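About Clilteo

Clilteo sells and services used electric cars from two lots, one in Drodley and one in Auer. Mechthild Gruber opened the Drodley lot with five cars and a single charger. We have sold 718 cars to date.

Every car gets a battery test before it goes on sale, and the report stays with the car -- you can read it before you ask for a test drive. Prices are posted and include the home charging cable. Service is by appointment. 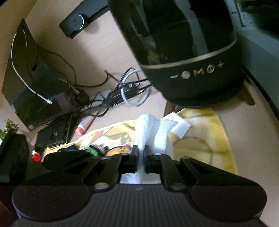
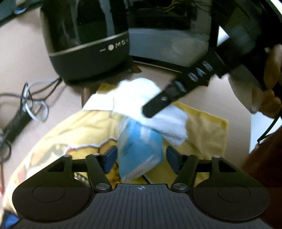 Valentin Leitner wrote to us that the battery report answered most of his questions, though he would have liked longer hours at Auer in July.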